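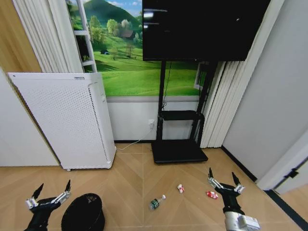
We bought one for our waiting room in November, and my only gripe is that I wish the shelf went a little higher. That came in from a customer in Skekalgate, and fair enough! The shelf on the Holroyd mobile TV stand sits where it sits, partway down, so please measure before you order if you have a tall speaker in mind.

I sell a lot of stands here at Idaleo and the Holroyd is the one I keep coming back to. It's black, it's plain, and it lets you put a big flat screen in front of a wall you'd never dream of drilling into (a mural, say, or fresh paint). The base is flat and sits right on the floor, so pick your spot and check your cord will reach the outlet.
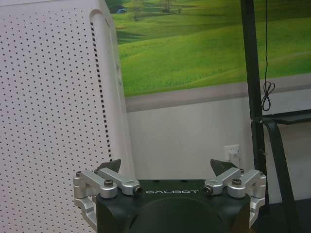 Putting it together takes me up to 14 minutes, and I'm slow. Get a second person for hanging the screen, though. Screens with a 200 mm bolt pattern go straight on, and anything wider needs the Pisturau adapter plate, sold separately.

One more thing on cables: I leave mine a bit slack behind the screen so nothing pulls when I nudge the stand over to vacuum. If you like things neater, a few fabric ties around the pole will do it.
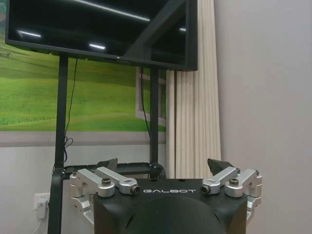 Holroyd mobile TV stand, black, twin poles with shelf. TV not included.

Order code: 4000
Finish: black
Shelf: one, horizontal
In the box: poles, shelf, base, screen bracket, bolts, hex key
Spare bolts and ties are on the Pisturau parts page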